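3.2 Collecting the demonstrations

We started out teaching everything by hand, meaning one of us grabbed the arm and walked it through the motion. That was fine for the Banholm tasks, where the parts sit out in the open. A computer case is another matter! Your own hands are in there with the gripper, you can't see past your knuckles, and the force readings are mostly you. So after two rounds of that we switched to remote control for all the disassembly work, using the Lamum handset with the Clalia logging software (both unchanged from October).

I should say that we still pose the arm by hand at the start of each session – it's just quicker – and then nobody touches it until the demonstration is over. Figure 4 gives an idea of how tight things get inside the case.

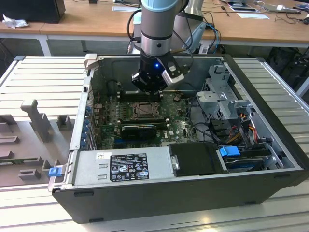 Figure 4. The arm reaching down into an open Dell workstation. The CPU socket is empty.

In total we kept 613 demonstrations, recorded by 6 operators. Getting people comfortable took longer than I'd guessed. Everyone wanted to come in at an angle, the way you would with your own hand, and everyone bumped into something. Coming straight down and then making small sideways moves worked a lot better, so we ended up asking for that (Govindasamy teaches the same approach in its operator course, and we borrowed their warm-up drill).

We threw out any run where the operator paused for more than 4 seconds. Looking back, I think that was too strict – some of those pauses were people lining up a careful grasp, and the policy could have used them. Section 5 has the results with the pauses put back in.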